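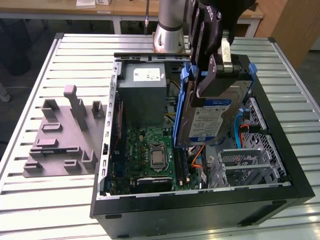 # About Statbridge

Statbridge repairs, upgrades and resells desktop computers for small organisations. We work from a single unit on the Uvel estate and take machines in by appointment. Most of our customers are schools, accountants, surveyors and parish offices with between 2 and 46 machines on site.

## Background

The firm was started by Siebe De Graaf, who had spent several years looking after engineering workstations for a drawing office. The office replaced its machines on a fixed cycle and sent the old ones for scrap, usually in working order. Siebe bought one batch, fitted new storage and sold them to a local college. That batch paid the first quarter's rent.

We merged with the repair counter at Gitik in October of the following year. Gitik brought the spare parts stock, the bench power supplies and the trade account customers. The name was kept for the parts side of the business, so invoices for loose components are still headed Gitik. Both names share one bank account and one VAT number.

## What we take in

We accept desktop towers and small form factor machines from business users. Laptops are taken for data removal only. We do not take monitors, printers or anything with a cracked battery.

Each machine is logged on arrival under the customer's own asset number, where there is one. It is then checked in a fixed order: power supply, memory, storage, cooling, graphics. A machine that fails on power supply or storage is normally repaired. A machine that fails on the main board is stripped, and the sound parts go into stock.

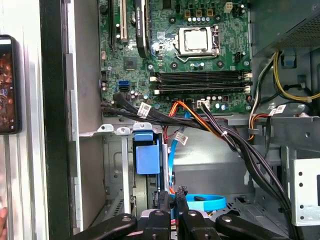

Parts in stock are held by socket type and by the board they were tested on. A processor is not sold until it has completed a full load test with fresh thermal paste, and the test sheet goes out with it. Older workstation graphics cards are kept back for customers whose drawing software is certified only for certain models - please ask before ordering, as these are not listed on the price sheet.

## Data

Drives are wiped or destroyed according to the instruction on the collection form. If the box is left blank we hold the drive and telephone. Wiped drives are verified by a second pass on a separate bench. Certificates are issued per drive and filed by serial number.

Destruction is carried out by Sadeghi, under contract, at their own premises. Drives travel in sealed crates and the seal numbers are printed on the certificate.

## Capacity

The unit has shelf space for 200 machines. In the last trading year we returned 940 to use, counting both repairs and resale. Larger clearances are possible but have to be booked in stages.

## Warranty and terms

Repairs carry a warranty on the part fitted and the labour to fit it. Resold machines carry a return-to-base warranty - carriage back to us is paid by the customer, carriage out is paid by us. Software faults are excluded unless we installed the operating system.

Trade accounts are opened on written request. Terms on this page apply to orders placed after Tuesday, December 31, 2024. Earlier orders remain under the terms printed on the invoice.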